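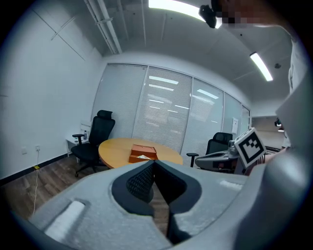

I've written more letters since May than in the whole of my life before it, and I can't tell you how much I'm enjoying it! Proper letters, I mean, on paper, with a stamp, and my awful handwriting sloping down to the right because I never learned to keep a line straight.

It started with Khrystyna Vasylenko, who I shared a flat with years ago and had pretty much lost touch with. We'd send each other a thumbs up now and then. Then one Monday a fat envelope came through the door, four sheets, both sides, all about her new allotment and a row she'd had with her brother over a wardrobe. I read it standing in the hall with my coat still on. Then I made tea and read it again.

It took me 15 days to answer. I kept thinking I had to have something to say, and my first go at it was so stiff it could have been from the bank. In the end I just told her what I could hear out of the window (bin lorry, next door's radio, a blackbird going absolutely mad) and off I went. Three sheets! I had no idea I had three sheets in me.

So now there are five of us, spread about all over the place. Akosua Yakubu writes the shortest ones, half a page at most, but she puts in such good things: a bus ticket, a pressed leaf, once a recipe for groundnut soup that I've now made 2 weekends running. Kyrylo Marchuk draws in the margins. Abilio Valcárcel starts every letter as though we'd been cut off in the middle of a phone call, no hello, just "and another thing about the ferry". I love it. I've started stealing it.

A few people have asked what I use, so I'll say, but please don't think you need any of it. I bought a pad from a small paper maker called Bepari, which is lovely and thick and doesn't let the ink through. My pen is a cheap fountain pen with a medium nib. I tried a fine one and it scratched and made me cross. Before that I wrote on lined paper torn out of a notebook and not one person minded.
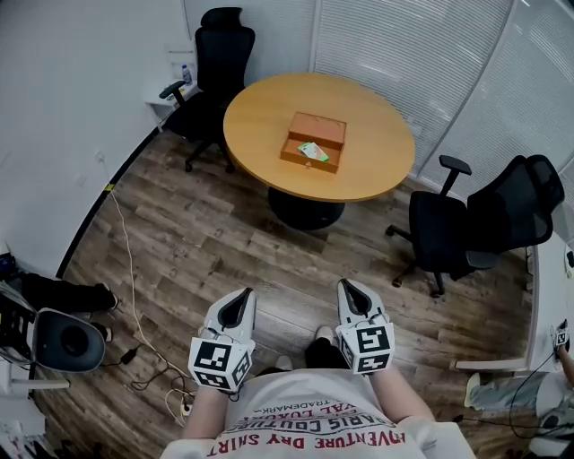 Wooden box with its drawer open, on the round table.

What I'd say to anyone thinking of having a go is to write when you've got 20 minutes and no more. I tried saving it for a free Sunday afternoon and of course I never got one. Now I do a bit over breakfast, stop when the toast is gone, and carry on the next day in whatever mood I'm in. Some of mine change ink halfway down. One changed its mind about a film halfway down as well, and Kyrylo wrote back purely to argue with the first half.

Don't copy things out neatly, either! Cross out and keep going. The crossings out are some of my favourite bits of other people's letters, especially when you can still read what's underneath.

I haven't worked out what to do about things crossing in the post. Khrystyna and I are now permanently one letter out of step, so she answers a question I asked two letters ago and I've forgotten what it was. I've begun jotting down my questions on the back of an old calendar, which helps a little.

Abilio's latest came this morning and it's a long one. Seven sheets, and he still hasn't got to the end of the ferry story. I'm off to put the kettle on.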